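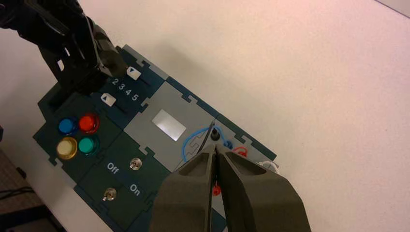
A pair of sliders, and the numbers 2 to 5 printed between them.

The Beranton reception center closed its doors to new arrivals in April, and I've been reading the announcements ever since, trying to find the part where somebody says where people are supposed to go.

The official line is that everyone who was sleeping in the old rail sheds has been "offered a place." I've heard that phrase before. I heard it when the Greltum site was shut down, and I remember how it went. An offer can mean a bed in a shared room with a key. It can also mean a printed sheet with a phone number that rings and rings. Both get counted the same way, and both end up in the same press release.

So let's look at what was promised. The district said 700 places would be ready by the time the sheds were emptied. At the last public meeting before the move, the same district said there were more than 1000 people living there. I went back and checked my notes because I thought I'd written one of them down wrong. I hadn't. When a man in the second row asked about the gap, he was told that "a proportion will make their own arrangements." Then they moved on to parking.

What does that mean, their own arrangements? These are people who aren't allowed to work until their claims are heard. They can't sign a lease. The cheapest hostel in town wants a card and a passport at the desk, and plenty of them handed over their passports months ago and are still waiting to get them back.

Indira Shetty, who teaches the evening English class I help out with, has had 34 students on her list since winter. The week after the move, the room was half full. Some of them had been put on buses to Hivusow, two hours north, and a couple of them called her from there to ask if the class could be done over the phone. As for the others, she doesn't know, and the office she called to ask said it couldn't discuss individual cases. Fair enough, I suppose, except that she didn't ask for anything individual. She asked if there was a forwarding list. There isn't one.

I should say that I don't think the sheds should have stayed open. They were cold and they leaked, and the fire inspection back in the fall was bad. I just don't believe that emptying a place is the same as housing the people in it, and I've grown tired of seeing the first reported as the second.

The other thing that bothers me is Amano. That's the company with the contract for the Hivusow building, and as far as I can find, the contract has never been published. I've asked twice. The first reply said it was commercially sensitive. The second said it would be released "in due course" - which is what they said about the Greltum figures, and I'm still waiting for those.

There's another meeting at the end of the month, 7 p.m. at the library. I've sent in my question ahead of time, as they now require, and I'll post whatever answer I get.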